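About us

Nirano began as two benches at the back of a packaging supplier's building in Pudton, and a good many of the people who sat at those benches are still with us. We teach robots to do small, fiddly handling jobs — picking up, putting down, sorting, passing along — and we do it the patient way, by having a person show the robot what is wanted, over and over, until it has seen the job done well from plenty of different starting points.

People often expect us to be a company full of programmers, and we do have some very good ones, but most of our working day belongs to the demonstrators. A demonstrator sits at a pair of hand controls, or takes hold of the arm and guides it, and carries out the task just as they would like it carried out. Everything the arm does is saved, together with the views from its cameras, and that becomes a lesson. It sounds simple, and on a good morning it is! On other mornings you find out how many ways there are to pick up a bottle, and how little you ever thought about it when it was only your own hand doing the work.

Our customers are mostly small. They run canteens, stockrooms, bottling lines and recycling depots, and they tend to come to us with one dull job that they would be glad to hand over. We like to begin by doing the job ourselves for a day or two, sleeves rolled up, so that we know which parts are awkward before a robot is asked to try them. After that we set up a plain table with the sort of things the customer handles, and the lessons begin.

We are 56 people now, across two sites: the original building in Pudton, which has the workshop and most of the demonstration tables, and the Gouveia office, where the lessons are checked and the training is run. Between us we have taught 119 tasks that are in daily use. The software our demonstrators use is called Fledeo, and it was written here in Pudton, with a great deal of advice (some of it quite loud) from the people who have to sit in front of it all day.

We are always pleased to hear from people who might like to join us. You don't need a background in robotics to become a demonstrator. We have had bakers, a piano teacher, a dental nurse and several bus drivers, and what they shared was steady hands and a willingness to do the same thing again with good humour. New starters join in January and again in the summer, and they spend their first weeks beside someone experienced.

Visitors are welcome in Pudton by arrangement, and there is usually a pot of tea on.

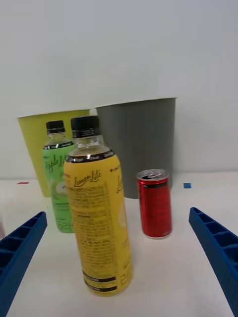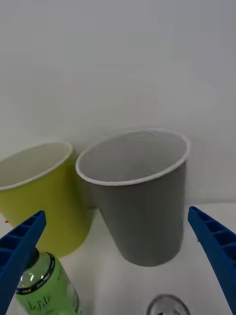 Drinks and cups on the white table

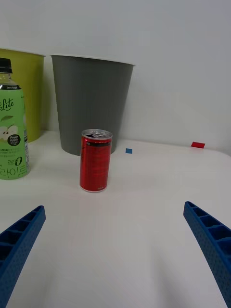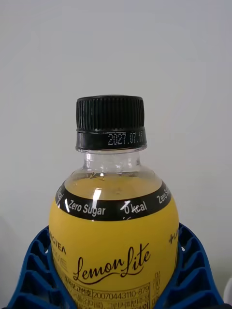 Nirano — Demonstration Team, Pudton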